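Switching to loose leaf, one month in

I ran out of tea bags in September and decided not to buy another box. I had been drinking the same supermarket black tea for years, two or three mugs before lunch, and I wanted to see if loose leaf was worth the bother.

Ibsa Gebretsadik at work gave me a tin from Amrani, a small shop near his apartment in Multau. It's a plain black tea with fairly large leaves. The first pot I made was awful. I used far too much and let it sit while I answered email, and it came out like something you'd stain a fence with.

The second try went better. I bought a cheap scale and weighed out 2 grams a cup, then set a timer. Since then I've mostly stopped weighing. A level teaspoon is close enough for this tea, though the green one I bought later is fluffier and needs more. 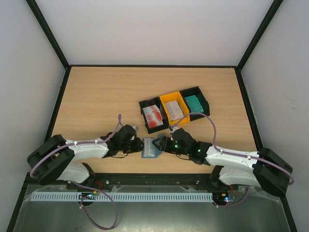 Cost was the part I expected to complain about. The tin looked expensive next to a box of bags, but I use the same leaves twice, and the second steep is fine if you give it an extra minute. I'm spending a little less than before, mainly because I drink less of it. Making a pot takes long enough that I don't do it out of boredom.

Cleanup is worse. Wet leaves stick to everything. I started with one of those hinged mesh balls and hated it -- the leaves have no room and half of them escape anyway. A deep basket that sits in the mug is much easier. You knock it out over the compost and rinse.

Bezawit Beyene asked me whether I could tell the difference with milk in it. A bit, yes. With the old tea I mostly tasted the milk. Without milk the difference is bigger, and I've started skipping it in the afternoon.

I still keep bags in my desk for busy days, and I took some on the train to Hakel last Tuesday. Next I want to try an oolong, if the shop has a small size. The smallest pouch I saw last time was more than I'd get through by spring.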